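3.2 Catégorisation spontanée des couleurs

Le protocole reprend celui d'Ofori (Philomena), mené à Grorholm en juin. 67 participants, dont 17 bilingues. Consigne orale, pas de modèle. Temps limité à 90 secondes par essai, 400 essais retenus.

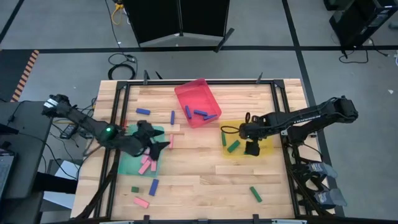 Fig. 4. Blocs bleus dans le bac rouge, blocs roses dans le bac vert.

Les locuteurs du dramani nomment la teinte avant l'objet, ceux du odik font l'inverse. Effet net, surtout chez les plus agés. Pour le bleu, deux termes concurrents (voir annexe). 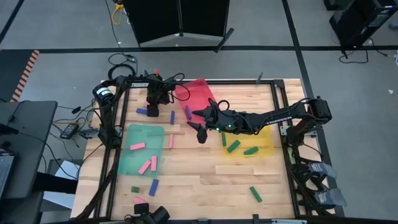
3.3 Limites

Échantillon déséquilibré, sessions du matin surreprésentées. Le corpus Pullunum ne couvre pas les enfants. Les hésitations n'ont pas été codées,

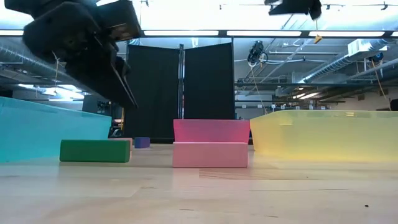 ce qui fausse sans doute les latences. Un second codage est en cour.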